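How to sort out a bathroom drawer (on the bed, with a cup of tea)

Posted 2026-06-08 by Nandi Swanepoel

My bathroom drawer had got to the stage where it wouldn't shut unless you pushed it with your hip. If yours is the same, set aside an afternoon and do it my way, which is slow but rather pleasant.

Start by taking the whole drawer out and carrying it to the bedroom. I like working on the bed because I can spread everything out and still sit down, and small things don't roll off as they do on a table. Pull the cover flat first, and if you have leaky bottles, put an old towel under those.

Tip it all out gently and make piles as you go. Mine are usually hair, teeth, plasters and medicines, cotton things, and a pile for whatever belongs in another room altogether (I found two teaspoons and a door key this time!). Check the dates on creams and tablets, and take old medicines back to the chemist.

Next, wipe the drawer out with warm soapy water and leave it to dry properly. Have your tea now. When my friend Nokuthula helped me with this last September we stopped for tea and forgot the drawer until supper, so perhaps set a timer.

Cotton buds deserve a word of their own. I used to buy the round tubs, and they took up half the drawer and tipped over every time I opened it. A flat bag with a zip top is much easier to live with – you can squash it down as it empties, and it slides in beside the toothpaste.
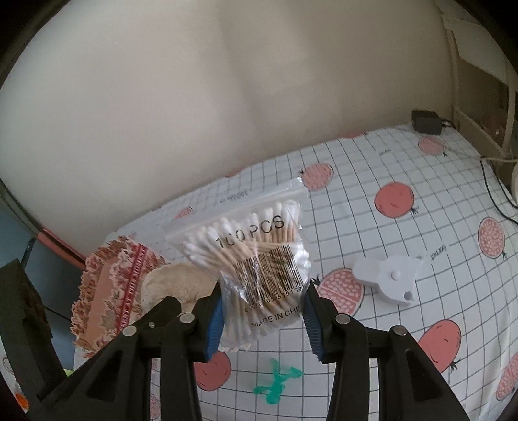
Keep the seal closed between uses, and press the air out before you zip it so the bag lies flat. If you'd like a few to hand by the mirror, put a small bunch in a clean jar and leave the rest in the bag.

Then put everything back, with the things you use daily at the front. I have a little Herkholm tray for the hair grips, though a saucer would do just as well. Anything you only reach for now and then can go right at the back, and spare packets can live in the cupboard until there's room for them.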